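The Small, Stapled World of the Homemade Zine

By Weronika Szulc

Jun 5, 2023

The first zine I ever loved was about bus shelters. It was the size of a playing card, it was printed on pale green paper, and whoever made it had strong opinions about benches. I found it tucked inside a library book and read it standing up, then read it again on the bus home, looking out at every shelter we passed and judging it by the standards I had just been taught. I still have it. The fold has gone soft as cloth.

If you have never held one, a zine (say it like the end of "magazine") is a little publication somebody makes on their own, usually with a copier, some paper and a way to hold the pages together. People have made them about punk bands, science fiction, motherhood, mushrooms, bad jobs and good sandwiches. They went quiet for a while when everyone moved their thoughts onto blogs, and now they are back in a big way, at fairs and on record store counters and in envelopes that arrive with a hand-drawn star over the seal.

I spent most of the winter and spring finding out who makes them, and I had more fun on this story than on anything I've written in years.

My way in was Pumix, which comes out four times a year from a back bedroom in Berge and is, as far as I can tell, about whatever its editor noticed lately. The December issue had a long piece on why soup tastes better at someone else's house, a map of every good sledding hill within walking distance of the school, and a comic about a gull. Joar Moen puts it together. He started it after his father gave him a box of old typewritten newsletters from a sailing club, full of tide gossip and feuds over mooring fees, and he couldn't stop reading them.

"They were so sure somebody would care," he told me. "And I did! I've never sailed in my life."

Each issue of Pumix runs to 60 copies. Joar has been asked to print more and keeps saying no, partly for the sake of his wrists. He folds every sheet himself, running the back of a spoon along the crease, and he does it in the evenings with the radio on. The price is whatever you like, or a zine of your own in trade. He has a shelf of trades now that he is prouder of than his own work, and he pulled things off it for me all afternoon: a guide to local stone walls, a set of love poems to a discontinued yogurt, a very angry history of one parking lot.

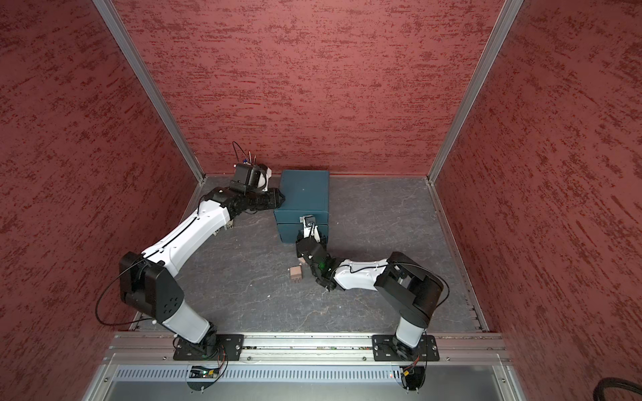 Marit Torvik would like it known that trading is the whole point. She sent me a four-page letter after hearing I was working on this piece, and in it she argued that the minute you put a fixed price on a zine you start worrying whether it is worth that much, and then you start cutting the strange parts, and the strange parts are what people keep. She has never sold a copy of anything. She has, she wrote, been paid in plum jam, bike repairs and a haircut.

I read that to Joar over the phone and he laughed for a long time and said he could use a haircut.

Not everybody agrees with Marit, and I don't think they have to. Nabil Geagea charges a set price for his food zine and puts every bit of it into the next issue, and the next issue is always a little more beautiful for it. His last had a cover printed in two inks, tomato red over mustard, with a recipe inside for his aunt's stuffed grape leaves that takes up 14 pages. It takes up that many because the aunt kept interrupting. Nabil taped her talking while she cooked, typed it all out, and left in the parts where she wandered off into weddings and a neighbor's roof. By the time the pot goes on the stove you feel you've been sitting in her kitchen all day. I made the recipe! Mine fell apart, and I ate them with a spoon, and they were wonderful.

The thing that surprised me about Nabil's zine is how long he spends on the order of the pages. If you've made a folded booklet you know the puzzle already. Take a stack of sheets, fold them in half, and page one ends up sharing a side with the last page. Nothing sits next to its neighbor until the whole stack is together. Nabil makes a tiny blank version first, numbers every page in pencil, then takes it apart and uses it as his map. He told me he has skipped this step only once, and that the issue in question had the dessert before the shopping list.

A single sheet is easier, and it's where I'd tell anyone to begin. You fold it in half three times, open it up, cut one slit along the middle, and push the ends together so that it pops into a booklet with eight little pages. No staples needed. The first time it pops you will want to show somebody. I showed the man next to me on the train, who asked if he could keep it.

For anything thicker you'll want a stapler that reaches the fold. A regular desk one usually won't get there on a bigger page, and people have come up with all kinds of ways around this. Joar opens his flat, lays the pages over a slab of cork, presses the staples through and bends the legs down by hand. Some people sew, with a needle and waxed thread and a stitch you can pick up in the time it takes to drink a coffee. Some people borrow a long-arm stapler from the copy shop, and if your copy shop is anything like Bunex, the one around the corner from me, they'll let you use it at the counter as long as you're done before the evening rush.

I love Bunex. It smells like warm toner and cardboard, and there's a bin of offcuts by the door where you can fill a bag with odd strips of colored paper. I went in for an hour to see how zines get made and ended up staying until closing, helping a teenager decide between two shades of pink. She was making a zine about her grandmother's bowling league. We went with the louder pink.

Pens come up a lot in these conversations, too. Copiers can be fussy. Light blue tends to vanish, pencil goes gray and patchy, and yellow may as well not be there. Black holds up best, and a thick black line holds up best of all, so plenty of makers draw everything bold and add color by hand after the copies are done. That's how you end up with an issue where every copy is slightly different. Mine of the bowling zine has a green ball on the front. My sister's has an orange one.
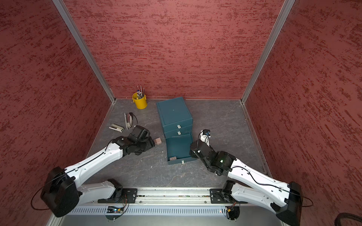
How long does it take to make a first zine, start to finish? Most people can do a single-sheet one in an evening, and a stapled booklet in a weekend if the writing is already done.

The writing is the slow part, of course, and the part I've found hardest to get going on myself. Aslak Strömberg has run a zine workshop at the Berge library every month since last fall, and he has a trick for it that I've stolen. He asks people to write down something they have explained out loud more than twice. It might be how to get a cat into a carrier, or which seats to take at the old movie theater, or why your family stopped going to the lake. You already know how that piece goes. You've rehearsed it at dinner.

I sat in on one of his evenings. There were 10 people at the long table by the periodicals, and for a while the only sound was scissors. A retired mail carrier was writing about dogs, by street. Two sisters were making one zine together and arguing in whispers over who got the middle spread, which is the best spot in any stapled booklet, the one place where you get a full open sheet with nothing missing in the fold. They settled it by giving the whole thing to a drawing of their old house, with each of them doing the rooms she remembered better.

Aslak doesn't correct anyone's spelling. He'll tell you if the text runs too close to the edge, since the copier will eat it, and otherwise he walks around saying "oh, good" and meaning it. At the end everybody makes enough copies to go around the table, and you walk home with a pocketful of other people's lives. I read mine under a streetlight. I couldn't wait.

The library keeps a copy of each one, if the maker's willing, in a wooden drawer that used to hold catalog cards. Anyone can open it. The collection has nearly outgrown the drawer, and Aslak has his eye on a second one downstairs that currently holds keys to doors that aren't there anymore.

There's also the mail. I had forgotten what it's like to get mail you want! Since I started this story I've swapped with people in places I had to look up, and my mailbox has turned into the most interesting thing in the building. One envelope held a zine about learning to whistle at age 6, written by the whistler's mother. Another held a review of every staircase in a small hospital. A third had no return address and was just drawings of pears, page after page, getting riper.

I've made one of my own now. It's about bus shelters, and it's a reply to that green one, many years behind, arguing with it a little about the benches. I left a copy in a library book last Saturday, somewhere in the travel section, and kept the rest by the front door for trading. Joar already has his. He says I'm wrong about the one on Mill Street, and he's putting his reasons in the next Pumix.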